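Planificador: la pinza se queda encima de las piezas y no baja

smondal
miércoles, 9:14
Buenas. Tengo una escena simulada con un brazo blanco, pinza negra y unas piezas pequeñas de colores sobre una mesa beige. El planificador encuentra la aproximación casi siempre, pero el descenso final falla. De 94 intentos, en 19 devuelve "sin solución" justo en ese tramo. Uso Tudov para planificar y el controlador de Brenholm. Ya subí el límite a 2.000 iteraciones y sigue igual.

k_hervieu
¿Qué margen de colisión tienes? Si las piezas están juntas y el margen es mayor que el hueco entre ellas, no hay por dónde meter los dedos.

smondal
3 mm. Lo bajé a 1 y mejora algo, pero entonces roza la pieza vecina.

otexier
Yo no tocaría el margen. Para mí es el muestreo: si el tramo final lo planificas en espacio articular, va a dar vueltas. Haz un descenso cartesiano recto y ya está.

k_hervieu
No estoy de acuerdo. Con el cartesiano recto falla igual si la orientación de la pinza es mala, solo que falla antes. ¿Puedes poner capturas?

smondal
Van tres, dos con la mesa entera y una de cerca (la segunda). 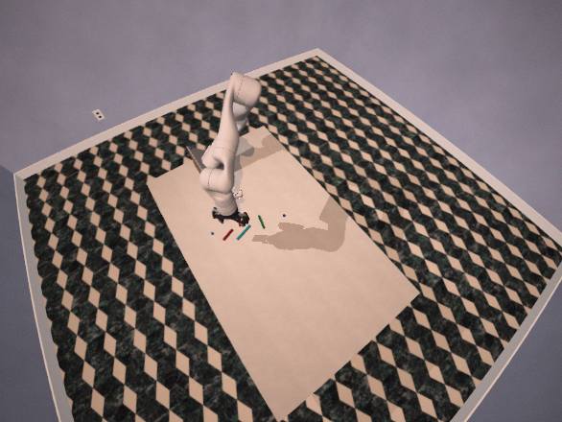
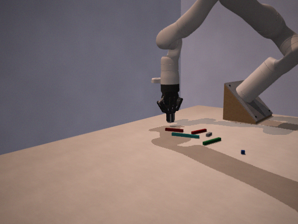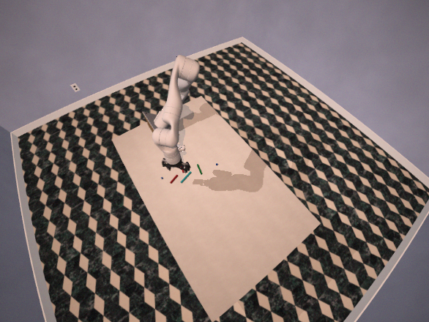 La orientación del agarre la saco del eje largo de cada barra, sin mirar las vecinas. El cubo azul oscuro que está apartado no da problemas, los fallos son todos con las barras.

k_hervieu
Pues ahí lo tienes. Genera varios candidatos por barra y descarta los que choquen antes de llamar al planificador - en Tudov se hace con un filtro previo.

otexier
Vale, lo del filtro lo compro. Pero el descenso lo seguiría haciendo cartesiano.

smondal
Pruebo las dos cosas por separado y pongo los números.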